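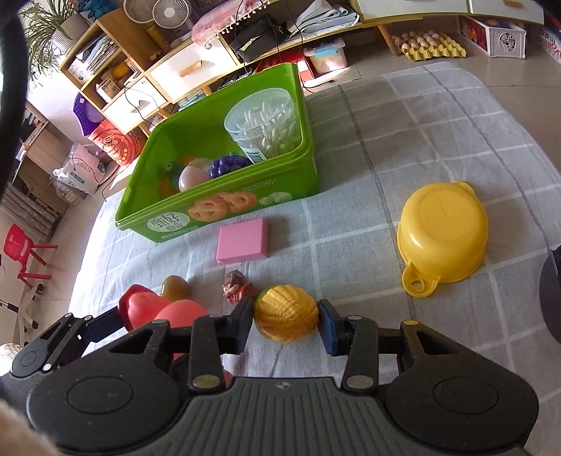

Picking up toys with a hand-held gripper is the first real job every new member gets in the Verncombe robotics club, and it's my favorite session of the whole season! You hold the gripper, you squeeze, something gets picked up, and the camera on the tool records how you did it. Later those recordings become practice data for our arm, Jondivell. Start with something bumpy. The yellow toy ball with its rows of rounded kernels is a great first object, and you want it the way it sits between the two pads there, with a pad on each side and the jaws meeting it near the middle. Smooth, round things come later, once your hands have learned how much squeeze is enough.

What you'll need

One hand-held gripper, charged and signed out on the sheet
A patterned or plain bedsheet to work on
A box or bin with an open top
A bowl
A mix of small toys in different shapes (plastic fruit is perfect)
A sponge or two
A memory card with the last team's recordings already copied off it. Please check this one. We lost a whole evening of good takes in October!

Setting up your space

You can do this at home on the floor, and most of our students do. Spread the sheet out and smooth the big wrinkles, but don't fuss over the little ones. Set the box down first, at whatever angle it lands, and put the toys around it. Leave enough room between them that both jaws can open without knocking a neighbor over.

Don't clear out the rest of the room. Shelves, plants, chairs, laundry, all of that can stay. Eirlys Sayce, our coach, ran her first season with everything filmed on the same bare table, and when Jondivell went to a demo in a busy classroom it reached for a stapler three times in a row. We've recorded in real living rooms ever since.

Doing a take

1. Start the recording and hold still while you count to two in your head. The software uses that quiet moment to find its starting position.

2. Move in slowly from above. Keep your wrist loose and point the jaws where you want them to go. New people tend to lean in with the whole shoulder, and the video comes out very swoopy.

3. Stop just over the toy, open wide, and lower the jaws so there's one on each side.

4. Squeeze gently. If the toy slides, let go and try again in the same take. Keep those! A fumble followed by a good grab is super useful, and Pritchard (that's our training script, named after somebody's cat) handles them fine.

5. Lift straight up, about a hand's height, then carry the toy over to the box.

6. Lower it in and open the jaws. No dropping from way up high, however fun it is.

7. Back away, hold still again, and stop the recording.

A good take runs 15 or 16 seconds. If yours are closer to ten, slow down. If they're creeping toward a minute, you're probably being too careful — pick an easier toy and get some rhythm going.

Mixing it up

After every few takes, move things. Turn the box. Flip the bowl over. Put one toy half behind another so you have to come at it from a new side. Sponges are a fun change too, because they squash and a plastic apple doesn't.

Swap people as well. Left-handers, we love you, please sign up for extra turns!

Naming and uploading

Name your folder with your team, your initials and the session number, then drop it into Garero, the shared drive. Our best team uploaded 81 takes in one evening last season, and the whole club is now at almost 2000. You don't have to come anywhere near that. A dozen clean ones is a terrific first session.

Before you upload, watch three of your takes all the way through. Look for a finger over the lens, a start that's missing the still moment, or a jaw that isn't opening fully. If it's the jaw, bring the gripper to the repair bench before the next meeting and leave a note on it saying which side sticks.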